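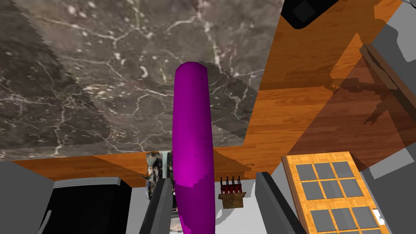
문의 제목: 9월 주간 계획표에서 반복 일정이 두 번씩 보여요

안녕하세요, Testa 플래너를 꽤 오래 써 온 사용자입니다. 이번 9월은 집안 행사에 모임까지 겹쳐서, 큰맘 먹고 주말마다 쉬는 시간까지 미리 넣어 두었거든요. 그런데 어제저녁에 열어 보니 '저녁 산책'이랑 '일기 20분'이 하루에 두 번씩 떠 있지 뭐예요. 가뜩이나 할 일이 많은데 두 배로 보이니 마음이 덜컥했습니다 ㅠㅠ 휴대폰과 태블릿을 같이 쓰고 있고, 앱을 지웠다 다시 깔아도 그대로예요. 몇 년 치 기록이 날아갈까 봐 더는 못 건드리고 있습니다.

답변 (Kallside 고객지원)
안녕하세요, 바쁜 달에 많이 놀라셨겠어요. 계정을 살펴보니 기록 1,075건은 모두 잘 보관되어 있으니 우선 안심하셔도 됩니다. Vustix 달력 연동이 기기 2대에서 따로 켜져 같은 일정을 각각 불러오고 있었습니다. 태블릿에서 설정 > 연동 > Vustix를 끄신 뒤, 휴대폰에서 '중복 정리'를 한 번 눌러 주세요. 정리에는 3분쯤 걸릴 수 있으니 그동안은 앱을 닫지 말아 주세요.

추가 글 (오후 9시)
알려 주신 대로 했더니 산책도 일기도 하나씩만 남았어요! 친절하게 봐 주셔서 정말 감사합니다. 그런데 일기 알림 소리가 기본음으로 돌아갔던데, 이건 제가 다시 바꾸면 되는 거지요?

답변 (Kallside 고객지원)
네, 알림 메뉴에서 다시 골라 주시면 됩니다. 번거롭게 해 드려 죄송합니다.

상태: 해결됨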